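Hospital altera regime de turnos de enfermagem e reforça pausas

2023-10-03

O hospital de Drikasel passa a aplicar um novo regime de escalas ao pessoal de enfermagem. A medida abrange 700 profissionais e limita a três o número de noites consecutivas. A duração do turno mantém-se em 12 horas, com duas pausas obrigatórias de 30 minutos, registadas no sistema Vuteck.

Segundo a diretora de enfermagem, Hala Ouali, a revisão partiu de um levantamento interno concluído em May... maio, na designação do ficheiro original - que analisou 1.778 turnos. Em 80 deles não havia qualquer pausa registada, sobretudo nas unidades de cuidados intensivos e de urgência.

As trocas entre colegas continuam a ser permitidas, desde que comunicadas à chefia do serviço com 48 horas de antecedência. Os enfermeiros recrutados no estrangeiro ficam sujeitos às mesmas regras durante o período de integração.

A refeição pode ser trazida de casa ou levantada no refeitório, que passa a funcionar também de madrugada.

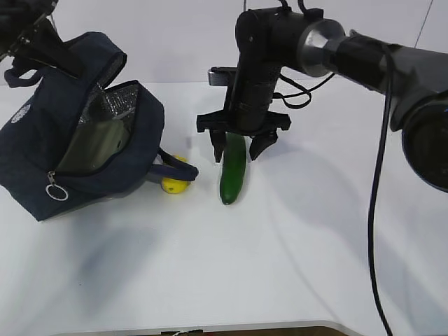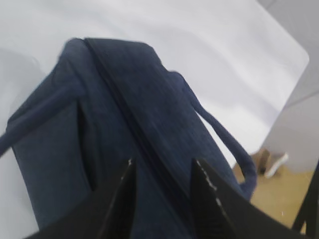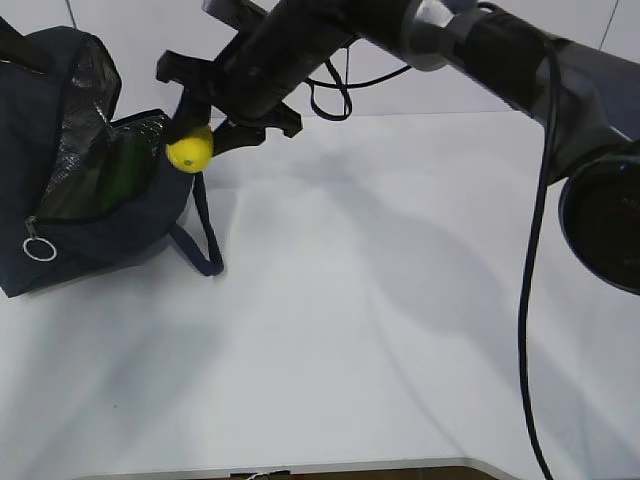
Entrada em vigor

O regime aplica-se primeiro à medicina interna e à cirurgia - os restantes serviços seguem-se por fases. Marwa Ramadan, responsável pelas escalas, recebe pedidos de exceção por escrito até ao fecho de cada escala mensal.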